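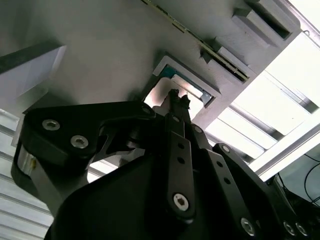
Reading time: 2 minutes

Home | Manuals | Wall and Desk Panels | Parts | Contact

Section 2. Fitting the Panel and the Border

Last updated Thursday, February 6, 2014

The Clollum panel is a flat light gray sheet with one rectangular opening. A raised white border goes around the opening and covers the cut edge. The panel can be mounted upright or at a slant. The steps are the same for both, except where noted.

Before you start

Check that the opening measures 46 mm by 69 mm. Panels with a different opening take a different border and are covered in the Forsberg supplement. Leave the protective film on the front face until step 8. Have on hand a soft cloth, a pencil, a small level and a flat-blade screwdriver. The border for this panel is part 907.

CAUTION: The cut edge of the opening is sharp until the border is fitted. Wear gloves when you lift the panel, and do not carry it by the opening.

Mounting the panel

1. Lay the panel face down on a clean cloth. Wipe the back and the edge of the opening. Dust left on the edge will keep the border from seating.

2. Attach the two mounting rails to the back of the panel, one along each long side. Finger-tighten the screws only.

3. Hold the panel in place and mark the rail ends on the supports with a pencil. For an upright panel, use the level along the top edge. For a slanted panel, set the angle first and then level the lower edge – small errors in the lower edge show up clearly at the opening.

4. Hang the rails on the supports. Start with the upper rail.

5. Look through the opening from the front. Nothing behind the panel should cross it. If a support or a rail end shows, take the panel down and move the rail outward to the next set of holes.

6. Tighten the rail screws, working from corner to corner.

NOTE: Do not use a power driver on the rail screws. The sheet can bow, and a bowed sheet leaves a gap under the border.

Fitting the border

7. Find the tabs on the back of the border. The longer tabs go on the long sides of the opening.

8. Peel the film back from the opening by the width of one hand. Do not remove the rest yet.

9. Set the border into the opening at one short side and press until the tabs catch. Work along both long sides toward the other end and press the last side in.

10. Run a fingertip around the outside of the border. It should lie tight against the panel on all four sides. If one corner stands up, release the nearest tab from behind with the screwdriver and press it in again.

11. Remove the remaining film.

CAUTION: Do not glue the border. Glue attacks the panel finish, and the border must come off when the panel is replaced.

Checking the fit

Put a lamp behind the panel and turn down the room lights. Light should come through the opening only. A thin line of light at the outer edge of the border means that a tab is not fully in. Repeat step 10 on that side.

On slanted panels, repeat this check after one week. The sheet settles slightly on its rails and the upper corners may need to be pressed in again.

Cleaning

Wipe the panel and border with a damp cloth and mild soap. Scouring powder dulls the gray finish and scratches the border. Dirt in the corner where the border meets the panel can be lifted out with a cotton swab.

Print this page | E-mail this page

Related sections
Section 1. Unpacking and Parts List
Section 3. Adding a Cover to the Opening
Forsberg Supplement: Other Opening Sizes
Stundia Rails: Hole Spacing Chart
Ordering Spare Borders from Gristisero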